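4.2 混色负载中的"例外衣物"

前一节已经说明,受访家庭对洗涤的分类远比洗涤说明书所设想的简略。说明书按纤维、颜色、温度和脱水转速划分出一个颇为庄严的体系,而多数家庭的体系只有两类:能一起洗的,和等想起来再洗的。本节讨论的是第二类衣物,我们沿用编码手册中的叫法,称之为"例外衣物"。

例外衣物并不等于贵重衣物。在377份有效的洗衣日志中,被单独标注"另洗"的条目里既有羊绒衫,也有一条印着公司年会字样的毛巾,后者的理由栏写的是"掉毛,记仇"。使一件衣物成为例外的,往往是它在材料上的自相矛盾:同一件衣服上,一部分要求轻柔,另一部分要求彻底;一部分怕染色,另一部分恰好会掉色。深色底布配浅色拼片便是典型。刺绣又把问题推进一步,因为绣线与底布的缩水率未必一致,而绣工在设计图案时,通常没有征求过滚筒的意见。

我们在Westora小区与Stockdale两处收集的访谈显示,家庭成员对这类衣物的处理方式高度稳定,且与其所持的理由几乎无关。有人坚持翻面洗,认为可以保护绣面;有人坚持不翻面,认为翻面会勾线。两派都声称这一做法得自母亲。编码时,我们将前者记为"内向保护",将后者记为"外向保护",评审人曾建议合并两项,我们考虑之后没有合并,原因是合并后该表只剩一行。

翻面与否之外,更能区分家庭的是衣物进出机器的方式。普通衣物是成团进出的,日志中常用的动词是"塞""倒""掏"。例外衣物则多用"放""提""抖开"。动词的差别对应着时间的差别:以Covmont公寓的洗衣间为例,一篮普通衣物装机的中位用时为42秒,而一件绣花外衣从拿起到关上机盖,用时可以与之相当。其间操作者会停顿、查看领口、摸一摸绣线的背面,随后大多仍选择原先那个程序。停顿本身似乎就是护理的一部分,尽管衣物未必从中受益。

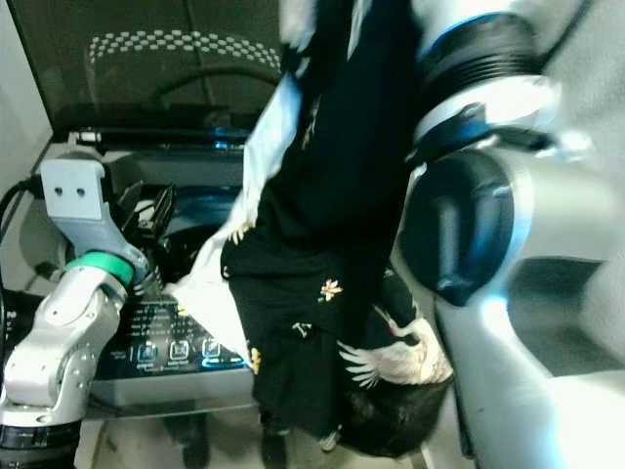 黑色衣物在这一类中地位特殊。它不显脏,因而洗得少;它显毛絮,因而洗一次便要后悔一次。若黑底之上绣有白鹤一类的浅色图案,则两种麻烦同时成立:底布上的毛絮与绣面上的灰痕分别从属于两套清洁标准,主人须决定优先冒犯哪一方。受访者在此处的表述普遍趋于含混。一位受访者把自己的办法概括为"少穿",我们将其计入预防性护理。

垂坠也值得一提。带绣片的衣物重心不匀,提在手里时,绣得密的一侧往往向下坠,未绣的一侧则皱向中间。成团放入机内,皱褶的走向便大体由此决定,此后的甩干只是予以确认。Clarkinel洗护手册(本研究所用的培训材料)建议先沿肩线对折,再平铺入筒,图示清晰,步骤共六步。在我们的日志里,完整执行六步的记录全部出现在培训当周。次周起,六步缩减为三步,再往后,操作者一般只保留第一步,即把衣服拎起来看一眼。

这种缩减不宜简单理解为懈怠。洗衣日志共记下1,855次装机,其中181次含有至少一件例外衣物。对这181次记录的逐条阅读表明,操作者并非忘记了规程,他们在备注栏里能相当准确地复述规程,语气接近于悼念。真正被保留下来的,是那些能顺手完成的动作:抖一下,拉上拉链,把绣面朝里拢一拢。凡是需要另找一块干净平面的步骤,一律没有熬过第一个月。洗衣间里的干净平面通常是机盖,而机盖在装机时是打开的,手册没有讨论这一点。

机器的形制对此亦有影响。上开口的机型要求衣物自上而下进入,长衣在入筒之前有一段悬垂的过程,操作者因此有机会看见整件衣服;前开口的机型则鼓励人蹲下来往里推,看见的主要是自己的手。带透明盖的机型还引入了另一种行为,即在关盖之后继续观看。受访者对观看的解释包括"看它转没转""看泡沫",以及"没看,就是站着"。观看绣花衣物者站得更久,但几乎无人中途按下暂停。我们倾向于把这种观看理解为送行。

例外衣物取出时的情形与放入时不完全对称。放入时的谨慎是预先的,取出时的谨慎则带有查验性质:先看绣面,后看拼片,最后看同筒的其他衣物,次序极少颠倒。若白色部分仍是白色,记录多半到此为止,备注栏留空。若白色部分已呈浅灰,备注则明显变长,并开始出现水质、洗衣液品牌和楼上邻居。归因的篇幅与灰度之间是否存在函数关系,现有数据尚不足以判断,六月补录的一批日志字迹又偏潦草。

需要说明的是,上述分类依赖受访者的自行标注。有两户从未标注过任何例外衣物,入户时我们却在其阳台上见到一件单独晾晒的绣花罩衫,衣架裹了毛巾,四周空出一掌宽的距离。问及缘由,对方答称没有特别对待,就是随手一挂。此类情形在编码中仍按普通衣物处理,相关偏差留待4.4节与晾晒间距的测量结果一并讨论。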